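Shared workshop members build hand-held grippers for cloth folding project

By Modupe Etim
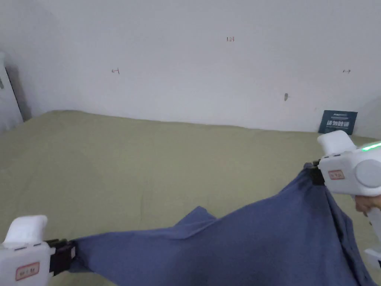 Members of the Kaijage workshop have spent the fall building a pair of hand-held grippers, and in November they began using them to record how people fold laundry. The recordings are meant to train a two-armed folding machine that the group plans to put together over the winter. Each gripper has a white plastic body and a black jaw, and a small label with red writing is stuck to it. One person works both, pulling a piece of blue cloth tight between the jaws over a flat surface covered in green fabric. A green light strip glows on the right-hand unit.

The project, called Plekent, was started by Faustine Royer, who repairs sewing machines for a living and joined the workshop two years ago.

"I wanted the arms first, like everybody does," Royer said. "Munther talked me out of it. He said we had no idea what we would tell them to do."

Munther Bitar designed the jaws. His first version had smooth faces and dropped thin cotton, so he printed a new set with ridges. The trigger spring was also changed after members complained of sore fingers - the original came from a garden sprayer and was too stiff for long sessions.

The group has logged 1,896 folds so far. A session runs up to 49 minutes, usually in the evening when the laser cutter is off and the power supply is steadier. Zulema Riquelme, who handles the recordings, said the hardest part is getting people to slow down.

"You fold a shirt at home without thinking," she said. "With these you have to pick a corner and commit to it."

Riquelme throws out any take where the cloth slips before the first fold is finished. She keeps the ones where a person fumbles and recovers, and marks them separately.

Parts for both grippers came to $200, paid from the workshop's materials fund. Members have not settled on motors for the arms. Bitar favors geared units from an old packaging line, while Royer would prefer to buy new ones and spend less time on repairs.

The drawings for the jaws are in the Plekent folder on the workshop computer, and members may print their own. Anyone who wants to record a session should sign up on the sheet by the tool crib and bring a clean T-shirt or towel.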